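Progress report to the Skirkance Fund
Project: Does cutting out idle time help a small arm learn a two-step job?
Prepared by Ekua Ayaaba, with Kwesi Fiadzo and Yaa Quartey
For: Muthoni Masanja, program manager
Monday, April 14, 2025

Where we stand

The short version is that we have a result, it points the way we said it would in the proposal, and I don't trust it yet. I would like the Fund to read the rest of this before anyone puts the headline number on a slide.

The proposal claimed that a cheap arm could learn from fewer demonstrations if we cleaned them up first. By cleaning up we meant trimming the stretches where the person driving the arm stops to think, and dropping the runs with a lot of back and forth. The method is called Tzavaras in our notes and I will use that name here. It is a filter that scores each demonstration and cuts it down, and then hands what is left to the same training code everybody in the lab already uses.

The job has two steps. The arm has to open the lower drawer of a small plastic drawer unit, and then pick up a block from a marked area on the table and put it in the drawer. We chose it because the first step can go wrong in ways that only show up in the second.

What we collected

We planned on 1000 demonstrations and have 1000. Of those, the filter kept 700. Kwesi and Yaa did all of the driving, and Kwesi did more of it, a point I come back to below.
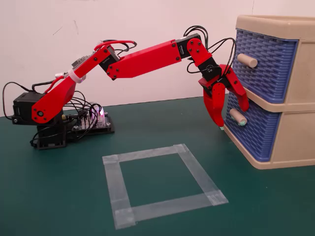 The drawer step is where most of our time has gone, and it is also where I am least sure what the model is learning. A full reach for the handle takes in the whole length of the arm, and any slop in the joints adds up at the fingertips. The handles are short cylinders, one above the other, and the left finger has to come in close to the lower one while the right finger is near the front of the upper drawer. There isn't much room to be wrong. The early policies went for a spot between the two handles, as if they had averaged them. Adding demonstrations cured that in both the filtered and unfiltered sets, so I can't give the filter any credit for it.

We also tried starting the arm from seven different poses. The filter liked some poses much better than others. Runs that began far from the drawer were longer, and longer runs scored worse, so they were thrown out more often. That means the filtered set is easier as well as cleaner. Efua Addo from the Avo group spotted this when she looked over our tables, and she was right to be annoyed about it. We should have checked before training anything.

The result, such as it is

Policies trained on the filtered 700 finished the whole job more often than policies trained on all 1000. The gap held up over four training runs with different random seeds. In one of those four it was small enough that I would call it a tie. I have left the percentages out of this report on purpose. The test starts were drawn from the same mix as the filtered data, and until that is fixed a percentage would say more than we know.

Three other explanations are still alive.

First, the easier starts, as above. If we test only from the far poses, I expect the gap to shrink and it may go away.

Second, the driver. Kwesi drives faster and with fewer pauses, and the filter rewards exactly that. It may be that what we have built is a costly way of picking Kwesi. Yaa suggested training on his runs alone with no filter, and that is the comparison I most want to see. It needs no new data.

Third, speed. Trimmed demonstrations teach a quicker arm. Every test attempt has a time limit, and a quick policy gets in more tries before the clock stops it. Some of what we score as success could be a second or third attempt at the same grasp.
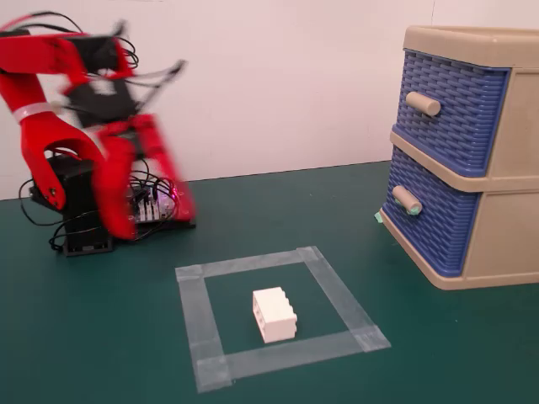

On that last point, we went back over the test logs and split the attempts by how many times the gripper closed before the block was lifted. The policies from the filtered set do retry more. They also waste more moves, and a few of their swings are faster than I would let a student run near a person. The proposal promised "smoother motion" as a side benefit. I would like to withdraw that sentence. We see no sign of it, and by the only measure we have, the change in joint speed from one step to the next, the filtered policies come out a little worse.

The other group on this grant, at Uststead, tried the same filter on their own task and reported no difference either way. Their task has a single step and almost no idle time in the demonstrations, so I don't take it as a failure to repeat our result. I don't take it as support either. A fair second test would be a two-step job on their arm with their drivers, and they have said they can fit one in if we send the code in a state they can run. It isn't in that state today. Kwesi is cleaning it up.

Block pickup

There is a smaller finding here that I am more willing to stand behind. When the drawer step goes well, the pickup mostly goes well too, under both training sets. When the drawer is left only part of the way open, the arm still moves on to the block as though nothing were wrong, and the failure comes at the very end, at the drop. The filter does nothing for this. It scores a demonstration on pace and on wasted motion, and it has no idea whether the drawer is open far enough.
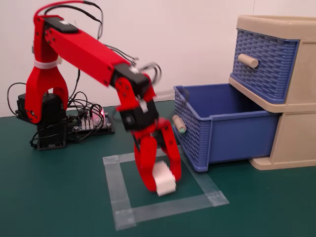 We tried one quick fix, which was to add a term to the score for how far the drawer had been pulled at the moment the arm turned toward the block. It took Yaa an afternoon to write and then a good deal longer to label the runs by hand. The first policy trained that way looked better to all of us, and that is a reason to be careful, because we were all in the room and knew which one was running. The next round will be scored by somebody who hasn't been told.

Changes to the plan

We are not asking for more money. We are asking to move things around.

The proposal had us starting on a second task in June. I would like to put that off and use the time on the controls listed here:

Train on Kwesi's runs only, unfiltered, and compare with the filtered set.
Drop 300 demonstrations at random and compare with the 700 the filter kept. This should have been in the original plan.
Match the starting poses in both sets, then test from all seven.
Score the first grasp only, with later tries counted as failures.
Have all scoring done blind.

If the gap survives all of these I will happily write it up as a real effect. If it survives the first two and dies on the others, there is still a modest paper in it about how filters of this kind change what a data set covers. If it dies on the random drop, then fewer demonstrations were simply enough for this job, and the method adds nothing here.

Spending is in line with the budget. The one item over is replacement servos, and the amount is covered by what we saved on travel.

Open questions for Muthoni

Can the second task be moved without a formal amendment? Would the Fund object to us sharing the full set of 1000, including the rejected runs, with Uststead before anything is published? And could the summary on the Fund's project page be changed from "shows" to "is testing whether"? The present wording came from our own proposal, so the mistake is mine.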